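Niltov wants kitchens, not labs

14 Aug 2025

Niltov sells a hand-held gripper kit to teams that train robot arms. The kit is called Kustar, and it has been on sale since March. A person holds one gripper in each hand, does a household job with them, and the recordings go to the customer. The company also runs a collection service from its office in Ratthorpe for buyers who don't want to do the recording themselves. We spoke with the company's product lead over two calls and asked mostly about the service, which has had less coverage than the hardware.

The first question was why so much of the catalog is small table jobs. Customers ask for them, the product lead said. "Everybody already has a pile of cups and blocks. What they come to us for is thin stuff, stuff that rolls, stuff that goes into a holder. Chopsticks are the task we get the most requests for right now."

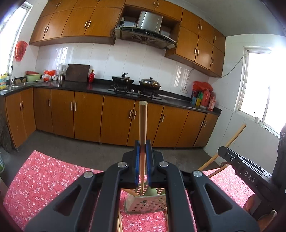
A session of that kind is booked as a block of 90 minutes, and the operator works in an ordinary home kitchen. The product lead said the company gave up on building sets early on. "We had a fake kitchen in the office. It had one counter and one lamp and every clip looked the same." In a real one there are woks on the stove, plastic bags on the counter and glare off the tile, and the customer's model has to cope with all of it while the operator holds a single chopstick upright over a steel holder. "If you clean all that out, you are selling people a lab again."

Pricing is per accepted clip, with a minimum order of 200. A clip gets rejected if the operator's grip slips and the recovery isn't usable, or if tracking drops. The product lead would not give a rejection rate but said it is higher for chopsticks than for anything else on the list. Recoveries can be kept on request. Some buyers want them and some have them stripped out.

We asked about the finger pads, a sore point in early user comments. The first version was smooth and people complained that round sticks turned in the grip. "They were right. We changed it." The current pads have a textured face and are sold as a spare part. Owners of the first version can swap them at home with a small screwdriver. 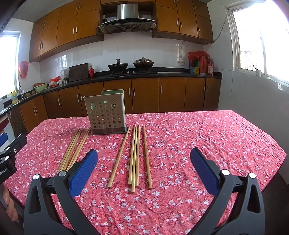 Task design is done with the customer before anyone picks up a gripper. There is a written sheet for each one, giving the start layout, the end state and what is allowed to vary. For chopsticks the sheet says the sticks must not start out evenly spaced. The product lead described the usual layout as a mix, with some sticks lying nearly against each other and one off alone, all of them pointing more or less at the holder. "The bundle is the hard part. You have to get a pad down between two sticks and not push the whole lot across the cloth. New operators hate it." The holder can be swapped between runs, plastic for metal, and the sheet says when.

Operators train for 12 hours before their clips count toward an order. The product lead thinks that is still a little short for two-handed jobs. Pay is by the hour and does not depend on accepted clips, a policy that was changed after the first few months. "When it was per clip they rushed. You could see it in the data."

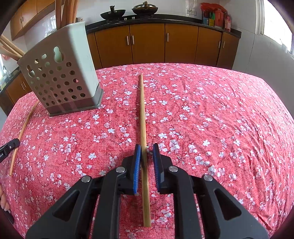
On the software side, the kit comes with a desktop program called Vlad that trims and labels recordings. It has been the weakest part of the package. Reviews on the company's own forum mention slow imports and a labeling screen that loses its place. The product lead did not argue with any of it. A rewrite is being tested with a few customers now and will be a free update. Exports work with the common training formats, and raw files can be taken out without using Vlad at all.

The kit costs $3,000 for a pair of grippers, the mounts, a charger and a year of Vlad. Single grippers are not sold. Service orders are quoted separately. We asked if buyers of the kit tend to come back for the service, or the other way around. "Mostly the kit first. They try it for a couple of weeks, then they find out how boring it is to put chopsticks away all day, and they call us."

Next on the list are folding tasks and anything with lids. A lighter grip handle is also planned, after complaints about sore wrists in long sessions. The product lead did not want to put a date on it. Existing grippers will take the new handle, and the old one will stay in stock for teams that want to keep their setup the same through a project.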